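Teaching the arm by hand or with remote control, which one first?
Posted by Mehwish Kakakhel, January 2, 2019
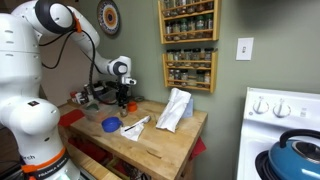 I want to show our arm how to pick small kitchen things and put them back in their place. Until now I hold the wrist and guide it by hand. I recorded 100 demonstrations in this way, but when I play them again the gripper often comes too low and touches the wood. My colleague wants to change to a remote control. Is it worth the effort, or should I correct my own way of guiding first?

wada_reader
Guiding by hand is good for learning the path, but your hand pushes the wrist down a little and you do not feel it. Please check the tool weight in the settings before anything else. If the weight is wrong, the arm sinks when you release it. With us the error was 6 mm and it disappeared after we entered the correct value. Also, if you record with a camera, your own arm is in every picture, and later it will not be there. For this reason I would go to remote control, but expect slow work in the first days.

Dadport
remote is better. we did 200 with a joystick, no problem

Sovberg
I do not agree fully with the answer before me. A joystick is difficult for turning the wrist, and a spoon needs this. Try first with one object only, and move it to a new position after each demonstration.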